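grube-tabletop / README
last touched October, Imke

Data and notes for the Grube grasp-order runs. Two hands, one table, mixed household stuff. Question was whether picking the order of grasps first, then planning each grasp, beats doing it all greedy. Short version: yes on cluttered layouts, no real difference on sparse ones.

What's in it
744 episodes, 16 object sets, 10 Hz state log plus head camera video. Split is by object set, not by episode. Please don't reshuffle, the numbers go up and mean nothing.

Folders
episodes/ one folder per run, video + joint log
layouts/ start pose of every object, metres, table frame
labels/ grasp order, success flag, which hand
scripts/ loader, plotting, the greedy baseline

How a run goes
Operator lays the objects out from the layout sheet, hands go to the rest pose either side of the mat, head camera starts, then the planner gets one still and returns an order. No re-planning after that unless a grasp fails twice. Operator marks success by hand. Detlef Thiele did most of the labelling, I checked every set he flagged.

Mixed sets have boxes, bottles and something flat. The flat things are the worst, see below.

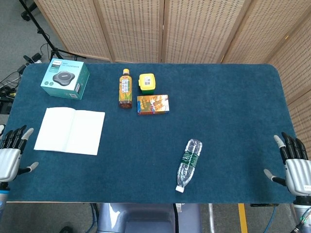
Mixed set on the teal mat, head camera view. Bottle lying down, notebook open.

Results
Order-first wins where objects sit close enough that one hand blocks the other. Most of the gain is from doing tall things early, so a standing bottle doesn't get knocked while the hand reaches past it. Lying bottles are a different problem: they roll. Both methods lose them at a similiar rate and we have no fix, only a slower approach speed (set in scripts/speed.yaml, default is the slow one).

Notebooks: thumb slides over the page and the fingers close on nothing. Logged as fail, kept in. If you want results without them use --skip-flat.

Training
3,000 steps is plenty for the order model. Longer and it starts memorising the layouts sheets. Seeds are in the config.

Known problems
- clear plastic confuses the depth estimate, poses for those objects were corrected by hand in layouts/
- left hand log has short gaps in the early sets, loader fills with last value and sets gap=1
- Drellier sets use an older table frame, convert with scripts/shift_frame.py before mixing
- success flag is strict: dropped after lift = fail, even if it lands in the right place

Not in it
No force data. No audio. Camera calibration for the Arkavby sets still missing, will add when I get it off the old drive.

Use
Research only for now, ask before passing on. Questions to Imke Strobel, labelling stuff to Detlef. The Clolta loader should read this too but I havent tried the new version.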